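Pendgate Trading Creditors to Receive First Distribution Under Confirmed Liquidation Plan

Fomilent, as plan administrator, sets out payment terms, claim deadlines and the treatment of customer assets held at Biketti

5th September – Fomilent, the plan administrator for Pendgate Trading and its affiliated debtors, today announced that the first distribution to holders of allowed customer claims will begin in October. The distribution follows the effective date of the joint plan of liquidation and the release of cash that had been held in reserve while ownership of several accounts remained in dispute.

Pendgate operated a digital asset exchange and a related lending business until withdrawals were suspended and the companies sought court protection. The group consisted of 18 legal entities, many of which shared bank accounts, staff and accounting systems. Under the confirmed plan, the assets and liabilities of 6 of those entities have been combined for the purpose of paying creditors. The remaining entities will be wound up separately, and any surplus from them will pass to the combined estate once their own creditors have been paid.

"Customers have waited a long time for money that many of them believed they could withdraw on demand," the plan administrator said in a statement. "The first payment will not make them whole. It will put a meaningful amount of cash in their hands while the work of recovering the rest continues."

Who will be paid

The October distribution will be made to holders of customer claims that were allowed in full on or before the record date and that have completed identity verification and submitted the required tax form. Holders who have not completed these steps will not lose their right to payment at this stage. Their share will be set aside in a reserve and paid on a later distribution date, provided the missing information is received before the final deadline stated in the plan.

A total of 1076 customer claims remain subject to objection. Most of these objections concern duplicate filings, claims submitted against the wrong entity, or balances that do not match the exchange's own ledger. Funds will be held back in respect of each disputed claim until it is settled by agreement or decided by the court. No interest will be paid on amounts held in the disputed claims reserve.

General unsecured creditors, including trade vendors and landlords, are in a separate class and will not take part in the October distribution. The plan administrator expects to give notice of a payment schedule for that class after the sale of the remaining venture holdings.

How claims have been valued

In accordance with the order confirming the plan, all customer claims have been converted into United States dollars using prices in effect on the date the cases were filed. The plan administrator recognizes that some customers objected to this method and that the market price of certain assets has moved since that date. The question was argued at the confirmation hearing and decided by the court. The plan administrator has no power to apply a different date or a different price table.

Customers who held Cao, the token issued by Pendgate for use on its own platform, should note that Cao balances have been assigned a value of zero under the plan. The court found that Cao had no market independent of the exchange and that its quoted price depended on purchases made by Pendgate itself – in some cases with customer deposits. Claims consisting only of Cao balances will not receive a distribution. Claims that include both Cao and other assets will be paid on the value of the other assets alone.
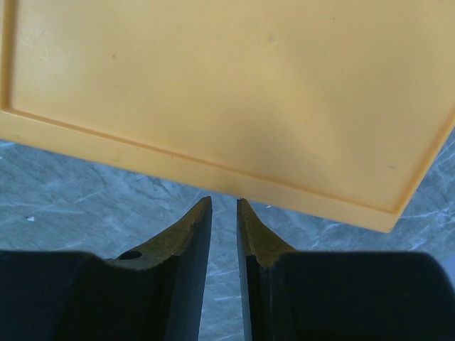
Detail of a pale yellow plastic tray.

Recovery of assets held at Biketti

A large part of the cash available for the first distribution comes from a settlement with Biketti, the custodian that held digital assets and bank deposits on behalf of several Pendgate entities. Biketti had asserted a right to keep those assets as security for loans made to Pendgate's lending affiliate. The estate disputed that claim on the ground that the assets belonged to exchange customers and had been pledged without authority.

Under the settlement approved by the court, Biketti has returned 88 percent of the assets in dispute and has waived all further claims against the combined estate. In exchange, the estate has released Biketti from claims arising from its role as custodian. The release does not extend to former directors, officers or employees of Pendgate, nor to any party that received transfers from Pendgate in the period before the filing.

The plan administrator concluded that the settlement was in the best interest of creditors after considering the cost of a trial, the time an appeal could take, and the condition of Pendgate's own records. Those records did not consistently separate customer property from company property. Transfers between affiliates were often made without written agreements, and a number of loans to insiders were entered in the ledger under general expense headings. Rebuilding a reliable account of these transactions has been the largest single task in the administration of the estate.

Continuing investigations and litigation

The plan created a litigation trust to pursue claims against persons and firms that received property from Pendgate or that may be liable for its losses. The trust has begun proceedings to recover payments made to insiders and certain promotional partners. It is also reviewing the conduct of outside professionals who advised Pendgate before the filing. The plan administrator will not comment on the merits of pending cases or on the identity of parties that have not been named in a public filing.

Any net recovery obtained by the litigation trust will be shared among creditors in the order set by the plan. The amount and timing of such recoveries are uncertain. Creditors should not assume that amounts demanded in a complaint will be collected, and no estimate of litigation proceeds has been included in the calculation of the October distribution.

What creditors need to do

Customers whose claims have been allowed, and who have already completed verification and chosen a payment method, need take no further action. Payment will be made in cash by bank transfer. Digital assets will not be distributed in kind.

Other customers should sign in to the claims portal maintained by Fomilent and check the status shown beside their claim number. The portal lists any outstanding item, such as an expired identity document or an unsigned tax form. Customers who have moved, changed their legal name or closed the bank account originally given should update their details before the record date. Changes made after that date will apply only to later distributions.

Claims that have been sold or assigned will be paid to the holder shown on the register at the close of business on the record date. The plan administrator will not divide a payment between a buyer and a seller, and it will not decide disputes over the terms of a private sale. Transfer notices that lack a signature from both parties will be returned without being processed.

Warning about fraudulent messages

Fomilent is aware of emails and text messages that claim to come from the Pendgate estate and that offer faster payment in return for a fee. These messages are fraudulent. Neither Fomilent nor any person acting for the estate will ask a creditor to pay a fee, connect a digital wallet, share a password or install software in order to receive a distribution. Creditors who receive such a message should not reply to it and should report it through the contact form in the claims portal.

About Fomilent

Fomilent provides claims administration, asset recovery and wind-down services in complex insolvency cases. It was appointed plan administrator of the Pendgate estate under the order confirming the joint plan of liquidation and reports to the court and to a creditor oversight board.

This release is provided for information only. It does not change the terms of the plan or of any court order, and in the event of a conflict the plan and the orders of the court control. Statements about future distributions reflect the plan administrator's current expectations and may change as claims are resolved and assets are sold. Creditors who are unsure of their rights should seek independent legal or tax advice.

Media and creditor inquiries may be submitted through the Pendgate claims portal.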